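Please Let Me Wait in Line

When I moved to Wornholm, I was 26 kilos of luggage and very few words. I learned the language of this town mostly in lines. In the bakery line I learned how people complain. In the post office line I learned how they forgive. So I have a personal reason to be sad that our lines are disappearing, and I want to say it before the last one is gone.

In February the post office on Kozan Street closed its counter. Now there is an app called Jumier, and it gives you a number while you are still at home. You come when the phone tells you. The company says the average visit is now nine minutes shorter.
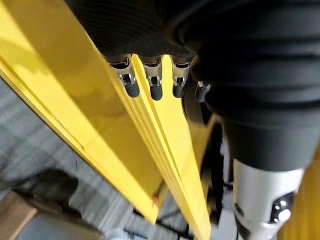 I believe this number. I only ask what was inside those nine minutes. For me it was an old man who explained to me which forms I must never sign in blue. It was a mother who let me go first, and the next month I let her go first. With the app we all arrive alone and leave alone, and each of us looks only at the phone.

Some friends tell me that I am romantic about a boring thing. Maybe yes. I have also stood 49 minutes with a heavy package and hated everybody in front of me. A line can be cruel to a person with bad knees, or to a person who is paid by the hour. I do not want to go back to that. 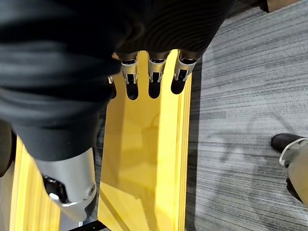 Silver joints and black fingertips under dark fabric.

But there is something fair in a line that I don't find in the app. In a line you see who came before you. If somebody pushes in, everybody sees it, and usually one brave lady says something. In Jumier you can pay extra to be called earlier. I paid it once, I confess, and I never saw the people I passed. It was very easy - much too easy, I think.
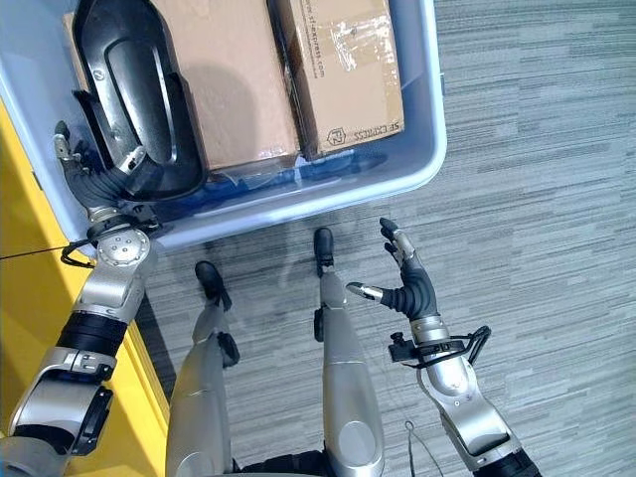
The town of Drosangate, 13 kilometers from us, found a middle way. They kept one counter without appointments, every morning until noon, with chairs along the wall. You sit, you ask who is last, and you remember that face. It costs them one salary. I went there to see it, and I stayed longer than my business needed.

I wrote about this in our local newsletter and received more answers than I expected, nearly 139. Many agreed with me. Not all of them. 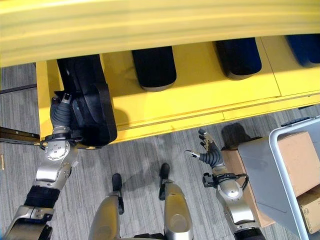

Kristine Cabrera wrote that she had waited in lines all her life with small children and never made one friend there. What I call conversation, she said, was for her strangers giving advice about her baby's hat. She would keep the app, and if I wanted to talk to people, I could join a choir.

I have thought about her letter many times. She is right about the hat, I heard such advice myself and did not defend the mother. Still, a choir meets people who already like singing. The counter on Kozan Street met everybody, also those who like nothing. I would ask our town for one counter and a few chairs, mornings only, and she can keep her app for the rest of the day.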